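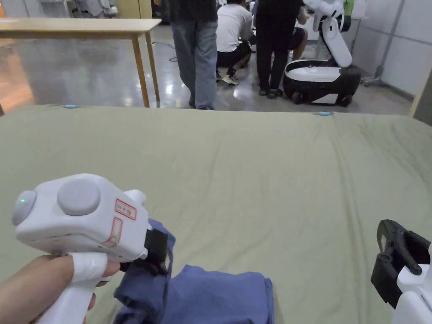 **Figure 3.** A crumpled blue cloth, partly lifted from the surface.

### 4.2 What people call a "clean" bed

I went into the Ronedholm interviews expecting to talk about laundry days, and what I got was arguments about sheets. We mailed out 300 diaries and 546 usable entries came back, and far too many of them (my favorites, I admit!) are about wrinkles. Most people didn't mind them. What bothered them was stuff left on the bed -- bags, snacks, yesterday's sweater.
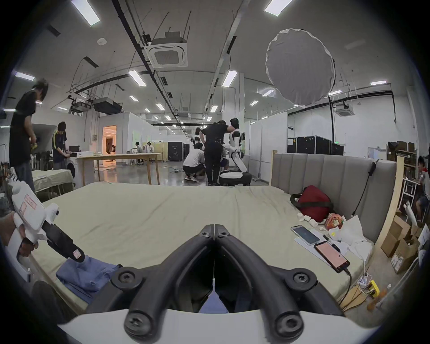 Rizwan Biswas coded these entries as "surface complaints," and I went along with it after grumbling for most of November. The label lines up nicely with the 1931 household manual we used as our baseline, where a bed counts as made only once it's bare. Our diarists are a lot looser than that. One wrote that her bed was clean "under the things," and Maarja Paulauskas and I still disagree on how to score her -- I gave it a yes, she gave it a no, and Table 2 lists it as split.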